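We use cookies to remember your settings and count visits. Accept all | Manage choices

Household Tips: House Rules for a Two-Arm Tabletop Robot

A pair of small robot arms can do slow, simple jobs at a kitchen or workshop table: sorting cutlery, filing screws into bins, putting pens back in a cup. The rules on this page are the ones we keep taped inside the cupboard door. They are written for light arms of the hobby or classroom kind. For anything stronger, follow the manual and get proper training.

Setting up the table

Clamp or screw each base down before the power goes on. A base that is held only by its own weight will creep toward the edge over an afternoon. Check the clamps again after the first ten minutes of work.

Wipe the table and let it dry. Crumbs and grease get onto the grip pads, and greasy pads drop things.

Mark the reach of each arm with low-tack tape. Move the arm by hand, power off, as far as it will go in every direction, and put the tape just outside that line. Mugs, phones and elbows stay on the far side of the tape. On our Grevano arms the reach came out at 73 centimeters with the gripper open, more than we had guessed from looking at them folded up.

Leave the outlet where you can get at it. If the arms have a stop button, put it on the side where the person sits, and press it once at the start of each session to see that it works.

Cables

Tie the cable to each link with small ties, snug but not tight, and leave enough slack at the wrist for a full turn. Too little slack pulls the plug out. Too much and the loop catches on the work. Run both arms through their whole movement at low speed and watch the loops the entire time.

Never route a cable across the middle of the table, where both arms pass.

Sorting cutlery

Start with forks and spoons. Leave out sharp knives, peelers, skewers and scissors, and wash and put those away by hand. Glass and thin china stay out too.

Use a tray with a raised rim and plain compartments. Decide which compartment takes what before you begin, and keep to it. If the tray slides, put a damp cloth or a bit of shelf liner under it. A tray that has shifted by the width of a finger is enough to make an arm set a handle down on the divider.

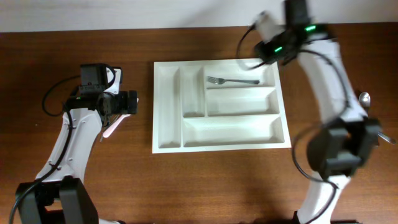 Let one arm enter the tray at a time. The other waits outside the rim until the first has let go and backed off. If your software has a setting for shared space, turn it on. Without one, add a pause of two seconds between moves and accept that the job takes longer.

Plastic and metal pieces want different grip settings. Soft plastic bends if it is squeezed at the setting used for steel, and polished steel slips at the setting used for plastic. Try each kind by itself first, lifting it no more than an inch.

Set the speed low. We run ours at a quarter of full speed when anyone is in the room. Rosalía Iglesias, who wrote the first version of this list, ran hers for 90 minutes a day through August and never went above that setting.

While it is running

Stay in the room.

Do not reach in to straighten a spoon. Stop both arms, wait until they are still, then reach in. This applies to the waiting arm as well.

Tie back hair, roll up sleeves, take off lanyards. Children can watch from behind a chair.

If an arm drops something on the floor, leave it there until the stop.

Afterward

Park both arms in the rest position before switching off. Some drop when the power goes, so hold the upper link with one hand.

Cutlery that has been handled by grippers gets washed before it goes on the dinner table. Clean the pads with a barely damp cloth and a drop of dish soap. No bleach, no spray near the motors.

Keep a notebook. Write down the settings, the pieces that were dropped, and any odd noise. Check the screws on the gripper after every 100 hours and replace any tie that has gone brittle.

Related tips

Lining a Cutlery Drawer That Never Quite Fits
Povar Clamps: Which Size for Which Tabletop
Taking Water Rings Off a Wooden Table
Labeling Chargers and Power Supplies
Bustamante Shelf Liner, Cut and Laid in an Hour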